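Open day at Šťastný: bins, biscuits and a great deal of carpet 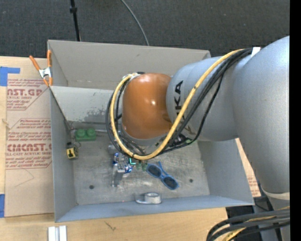

The invitation said ten sharp, so naturally the doors opened at twenty past. Šťastný supplies metal bins to people who have things to put in them, and once a year it lets the public in to admire them. I had come with the Ruta ramblers, whose September walk fell through, and who will go anywhere with a free lunch.

I had expected a shed with a concrete floor. The demonstration room has dark carpet, like a building society, and a pale wooden table with a big grey bin standing on it in the place of honour. You don't often get to look at a bin at table height. The rear wall is tall and the panel below it slopes, and we were given a talk on the angle of slope which lasted longer than the drive over.

The catalogue lists over 200 models. The one called Raster costs 1,514 crowns without a lid, and the lid is a separate conversation. Drulico, next door, makes the lids, and relations seemed cool.

Lunch was at one: soup, a roll, and 4 kinds of biscuit, three of them the same biscuit. The tour is meant to last 90 minutes and we were out in two hours with a pen each. Mine writes. I would go again, but I'd sit nearer the soup.

Filed under: Days Out > Works & Factories

Contact us | Copyright Ruta Newsletter | Back to top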